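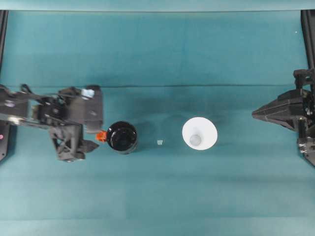
Lesezeit: 1 Minute

Lirkex überarbeitet Prüfregel für zweiarmige Handhabung

Der Prüfdienstleister Lirkex hat am 23. Mai 2022 die zweite Fassung seiner Hausregel für Greifversuche an Tischaufbauten mit zwei Armen veröffentlicht. Sie gilt für Kleinteile und Haushaltsgegenstände wie Becher oder Trichter und ersetzt den Entwurf vom Oktober. Vorgeschrieben sind nun 180 Durchläufe je Gegenstand, eine dokumentierte Startlage beider Greifer und eine einfarbige Unterlage. Reste und Fremdteile auf der Arbeitsfläche sind im Protokoll zu vermerken. Abgebrochene Versuche zählen als Fehlversuch. Grundlage waren mehr als 2.100 Durchläufe am Standort Tevby.
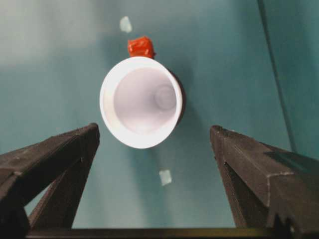
Imani Minja hält die Vorgabe für zu starr: Wer acht Gegenstände prüfe, binde einen Aufbau über Wochen, und für kleine Labore sei das kaum zu leisten. Sinnvoller sei eine Staffelung nach Greifkraft und Bauteilmasse. Lirkex nimmt Stellungnahmen schriftlich entgegen. Über eine Staffelung will die Arbeitsgruppe mit der nächsten Fassung entscheiden.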